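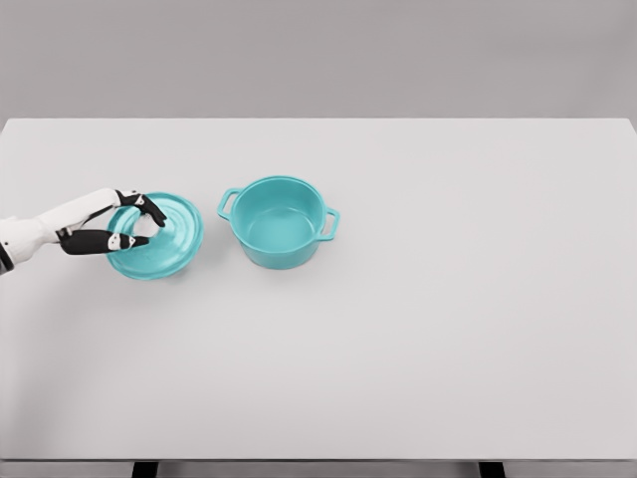 The man who wants you to leave the soup alone

Jong-dae Heo is late for our interview by 20 minutes and arrives carrying a sack of onions, which he puts on the chair I had been hoping he would sit in. He takes the windowsill. For the next two hours he talks about soup from up there, like a vicar.

Heo has taught the beginners' cookery class at the Melis centre in Kurkberg for 11 years. The autumn course starts on 21st September and is already full, with a waiting list. The course teaches soup. There is a week on stews near the end, but he regards this as a kindness to people who were misled by the leaflet.

"They asked me to put 'and more' on the leaflet," he says. "I said, more what? They said people like to see 'and more'. So stews is the 'and more'."

He came to it sideways. He was a surveyor for most of his working life, measuring fields near Brostholm for farmers who didn't believe his measurements, and he ate what surveyors eat, mainly from petrol stations. When his knees gave up on ditches he took a desk job and found himself at home by five o'clock every evening with a stove he had used chiefly as a shelf.

"I bought an enormous cookery book. It had a duck on the front. I thought, I will start at the beginning and make everything. The first chapter was stocks and soups. I never reached the duck."

Never?

"I've looked at the page. It seems a lot of work for a duck."

What he noticed, working through that first chapter, was that the recipes seemed nervous. Stir, they said, then check, then skim, stir again, taste, adjust. He followed every word and his soups were thin and faintly grey. Then one evening the phone rang. It was his sister, a talker, and by the time she'd finished the pot had been on a low heat with its lid on for an hour longer than it should have been.

"Best soup I'd made. I was quite annoyed."

Most of his teaching comes down to that phone call. Students at Melis are told to cut things up, put them in the pot in a sensible order, turn the heat down further than they think is right, and go and sit somewhere else. He counts lid-lifting as a vice. In the second week he makes the class leave the room and have a cup of tea in the corridor while their barley soup gets on with it, and he stands in the doorway.

"Grown adults," he says. "One gentleman told me he'd left his glasses in there. He was wearing them."

I ask whether it matters all that much. A quick look can't ruin a soup, surely.

"No, of course it can't. You lose a bit of steam. But if you look, you stir, and if you stir, you think it needs something, and then you're in the cupboard with the paprika. I've seen people add 30 pence worth of flavour to a soup and take out a pound's worth of leek."

He has views on paprika. He has views on most things that come in small jars, and on stock cubes, which he allows, and on people who sneer at stock cubes, whom he doesn't. Garlic presses he calls "a way of washing up". He thinks croutons are toast that has been told it's clever. When I confess to owning a blender he goes quiet for a moment and looks out over the car park.

"What colour does it come out?" he asks eventually.

Sort of beige, I say.

"Yes," says Heo.

The onions on the chair, I learn, are for the Kuvley supper, held every October in the old grain hall. Heo cooks one onion soup for everybody. Last year there were 36 at the tables, and a dog. The supper has no speeches, at his insistence, and no starter, on the grounds that soup is a starter and he refuses to serve it twice. Bread is passed down the table from the door end, so those at the far end tend to get crusts. He was asked to pass it from both ends and said he would think about it. That was four years ago.

I want to know what he would say to somebody who is just starting out, with a single pan and no confidence. He considers this for longer than anything else I've asked.

"Onions, slowly, in more butter than you'd tell your doctor about. Then water, then whatever's going soft in the fridge. Salt at the end. And ring your sister."

What if they haven't got a sister?

"They can ring mine. She's always in."

He gathers up the sack, has second thoughts, and takes out two onions which he leaves on the table for me. At the door he turns round to say that they're good keepers and will last well if I put them somewhere dark, away from the potatoes. Then he asks me, fairly politely, what I'm going to do about the blender.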